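Chapter 4
Two Grippers, One Table

Before you start
You need: your club logbook, a pencil, the Stodus task sheet for this chapter, a partner. Chapters 1 to 3 done. If you skipped the bit on fingertip pads, go back, it matters now.

So far every task used one gripper and one hard object. Blocks, cups, lids. Easy to hold, easy to see, same shape when you put them down as when you picked them up. Most of real work isn't like that. Cloth folds. Packets slide. Stuffing comes apart in your fingers.

This chapter follows the Levmont project, a student build run over 16 sessions from September. The team had to teach a machine to pack and unpack a small box by showing it how – hand-held grippers, one in each hand, a person doing the moves. The aim is to copy the moves later. First you have to make good moves.

4.1 Setting the table
Look at your work area before you touch anything. What is in reach? What is going to get in the way of your elbows? The Levmont team worked on an ordinary table with a cloth on it, which is harder than a bare bench becuase the cloth can move too.
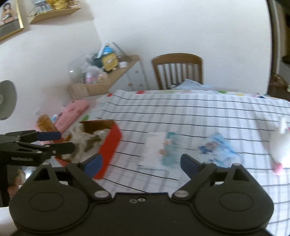 Fig. 4.1 Both grippers over the work area, near one open. Red box to the left, two flat packages on the checked cloth.

Note the gap between the blue pads. An open gripper takes up a lot of room. Close it part way before you go near a full box or the fingers will catch on the sides.

Word to know: approach. The path the fingers take before they touch. Write yours down every time. A bad approach spoils a good grip.

4.2 Soft things
Soft objects change shape when you hold them. Three questions for the logbook:
Where do I pinch?
What hangs down?
What is stuck to what?

Pinch near an edge if you can. Lift slowly, stop, look. Then move on. Piro, the club's first entry for the Makowska Cup, lost marks on this over 30 times in practice – it lifted from the middle and dragged everything else out with it.
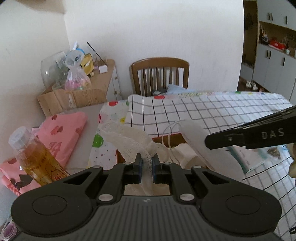

Fig. 4.2 Mesh fabric pinched between the pads. Part spreads out flat, part is bunched up.

A thin, open fabric like this one is a fair test. The pads have very little to press on. Squeeze harder and the bunched part may come along as well, so try a different place frist.

4.3 What the second hand is for
Steadying, mostly. Beginners try to grab with both at once. Don't. One holds, one moves, then swap. Say it out loud to your partner if it helps.

Try it (pairs, 2 turns each)
Put a scarf in a shoebox. Take it out with one gripper only. Now again with 2. Note the time and any drops. Keep the failed tries in your log, you'll want them in Chapter 5 when we sort good demonstrations from bad.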